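Search tickets Keyword or ticket no. Go

Ticket 3819: Return bag rim tearing, contents catching on tape
Opened by: Sunita Dixit
Assigned to: Cornel Toma
Site: Isden, packing bench
Status: Open, monitoring

Reported problem
Brown paper bag used for toy returns has a rim that will not stay folded out. Paper tears at the folds. Black tape has been added at intervals, and one piece on the rim is lifting.

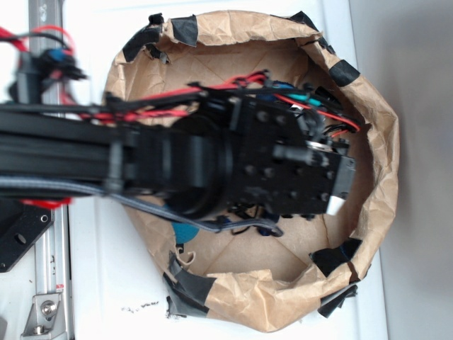

Bag stock is the Dastden 28, plain kraft, no handles. Same stock used at Malhotra since August with the rim left unfolded. No tears logged there.

Entry 1, Toma
Checked fold depth on three new bags. Deep fold splits at the corners when the rim is pressed flat. Shallow fold holds but springs back up. Taped the shallow fold and left it overnight. Still down in the morning.
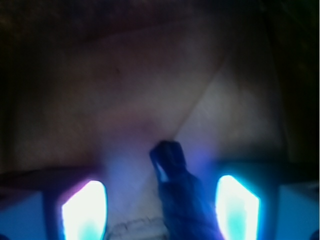 Entry 2, Toma
Fold lines in the bottom panel are from the factory and are not damage. Bottom seam tested with 700 g for one hour. No separation. Closing this part of the ticket.

Entry 3, Hattori
Rope items are the main cause of catching. Fibers stick to any tape with an exposed adhesive edge. Place the blue plastic piece first, rope second, both on the bag floor and clear of the rim. 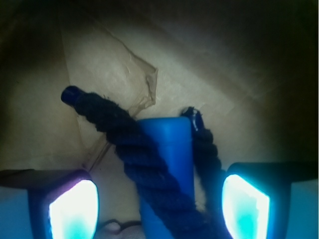 Loose fibers left on the tape should be picked off before the next item goes in. Do not pull on the rope if it is stuck. Lift the tape edge with a fingernail, free the rope, press the tape back down. If the tape no longer sticks, cut it off with scissors and replace it. Peeling it takes the top layer of paper with it.
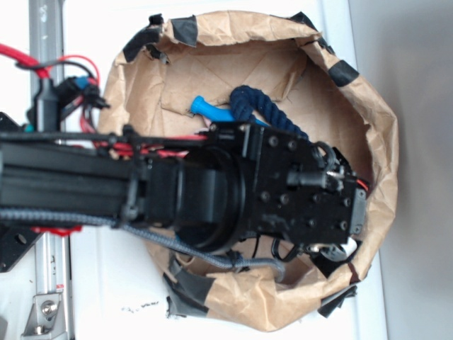

Can the torn bags be used up before new ones are opened?
Use them for light items if the tear is confined to the rim and is taped on both faces. Discard any bag with a tear that reaches the side wall.

Entry 4, Toma
200 replacement bags requested from Vonovine, heavier paper. Awaiting delivery date. Ticket stays open until the first pack has been tried with a shallow fold.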